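The mangoes came up from Milluro in the afternoon, 31 of them in a crate that had held something else before. She signed for them and carried the crate up to the apartment over the old Rurnar shop.

Her sister wanted ten. The rest were for the neighbors and the freezer, and two she meant to keep out for supper. She found a box of zip bags in the drawer and washed her hands.

It was slow work. The plastic stuck to itself and the openings closed again as soon as she looked away. She learned to pinch the top edge in two places and pull before she tried to put anything in. The narrow end of a mango went in easily, and the wide end did not – she had to hold the bag with her elbow and push. After the first four she sat down for a while and looked at the street.
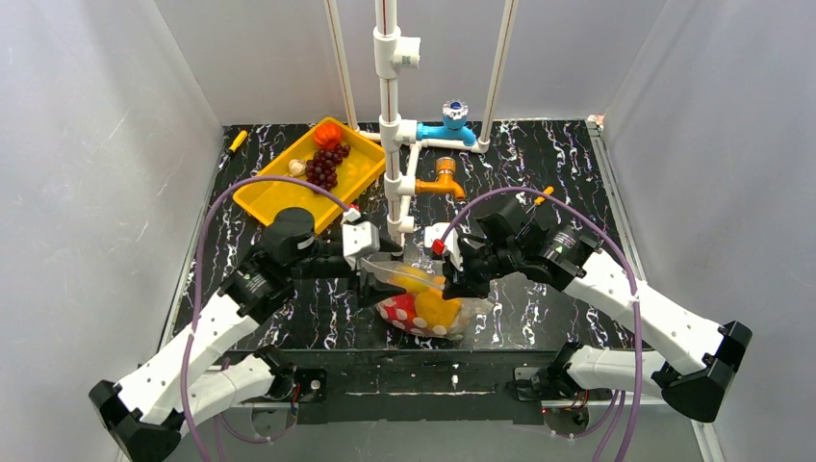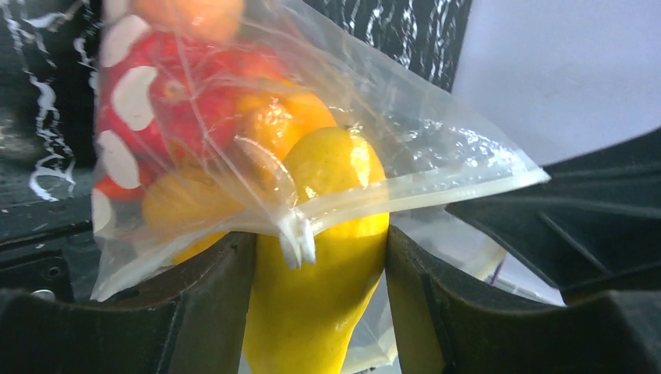 Her sister called at six, and said to leave the zip open a little, because fruit sealed up tight would sweat and taste of the bag. Their mother had always used newspaper. Why was anyone putting mangoes in plastic at all?

"You asked me to," she said.

She had asked for them to be kept apart, the answer came, and paper would have done that. Then she wanted to know if they were ripe.

She picked one up and pressed it near the stem. It gave slightly. She said they would be ready by the end of the week, maybe sooner if the weather stayed like this.

When the call was over she went back and opened each zip by the width of a finger. There was no newspaper in the place. The Satgate paper had stopped delivering in September, and she had used the last of it on the windows.

She put her sister's ten in a shopping bag by the door. It was heavier than she expected, so she took three out and made a second bag. Then she cut up one of the two she had kept and ate it standing at the sink.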